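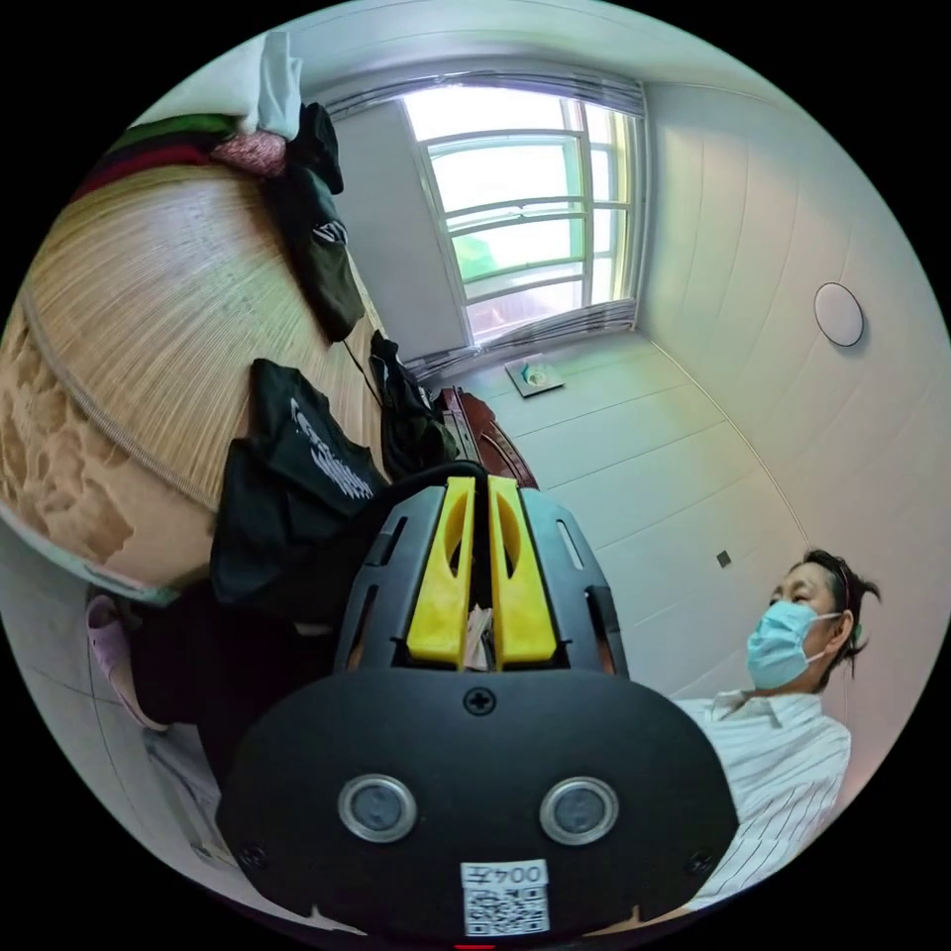
The bed with its woven summer mat, on clear-out day.

CULEVIER HOME OPENS SIGN-UPS FOR ITS SATURDAY CLOTHES SORT

I started Culevier Home because my own closet wouldn't shut, and I'm so happy to say our Saturday Clothes Sort is back in February! We'll have 20 spots at the Tessier Street hall, from 2 in the afternoon until we run out of shirts (or coffee).

Bring one bag of clothes, any size, and we'll fold and sort together at the big tables. Last time we sent 75 bags to the Zekum thrift shop, and I'm hoping for 80 this year. 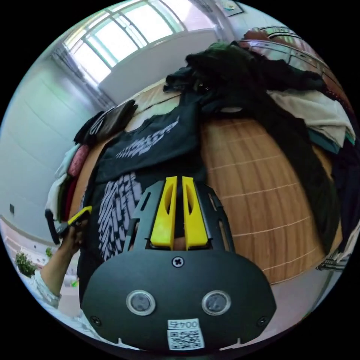
Folding is the part I get asked about most, and I always tell people to get everything out of the drawers first. Use the biggest table you have, by a window if you can, so you can tell the navy from the black. I like T-shirts spread out on the table, like the black one with the big white lettering, with the heaps pushed to the sides until you get to them. Thick stuff goes last!

Spots are free, and Workov Storage is giving every guest a set of drawer dividers. To sign up, stop by the Culevier Home front desk or call us any weekday morning.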